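Knowledge Base > Benches and Work Surfaces > Closed Tickets

Print this ticket | E-mail this ticket

Ticket 2143: White table top, hazing and glare
Product: Donden bench top, matte white
Status: Closed, with reservations

Reported problem

Customer in Pledarton says the top has gone shiny on the left side and wants it replaced under warranty. They blame the Kramer surface cleaner we recommend. I have my doubts. We have 598 of these tops out and more than 278 of them get wiped with the same stuff, and this is the first complaint of the kind.

Step 1. Rule out the cleaner

Asked the customer to wipe one patch with plain water and a soft cloth, let it dry, and compare. They reported "no difference, maybe." I don't count that as a result. Asked them to do it again in July with the blinds down. Same answer, minus the maybe.

Step 2. Check whether it is wear or light

A worn patch stays put when you walk around the table. A reflection moves with you. The customer insisted it stayed put, but also said it was worse at 3 p.m. Both can't be the whole story.

The pale band runs over the left part of the top. To me it reads as light coming off a matte surface. The rest of the top has a faint bluish tint, and I would not call that a defect either.

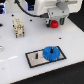 Step 3. The metal plate

Customer's second theory was that the plate with the black border had scratched the finish when it was slid around. Possible, but a scratch would be a line, and they are describing a wide haze. Told them to lift the plate and run a fingernail over the spot. They felt nothing.

Step 4. The holes

Flostdale support suggested sealing the unused mounting holes in case cleaner was creeping in and lifting the surface from below. I don't buy it. Lifting would start at the rim of a hole, and the customer checked the rims by touch and found them flat. Plugs were sent anyway, one bag of 6. No change reported.

Resolution

Customer turned the table a quarter turn and says the band is now "somewhere else." That settles it as far as I'm concerned. Warranty claim declined. They have asked for a second opinion, and they can have one, but it should be done in person with a lamp.

Filed under: Surfaces, Cleaning, Warranty Disputes

Related tickets
- Donden top: ring marks from cups
- Kramer cleaner leaves streaks on dark laminate
- Flostdale hole plugs too loose
- Bench rocks on uneven floor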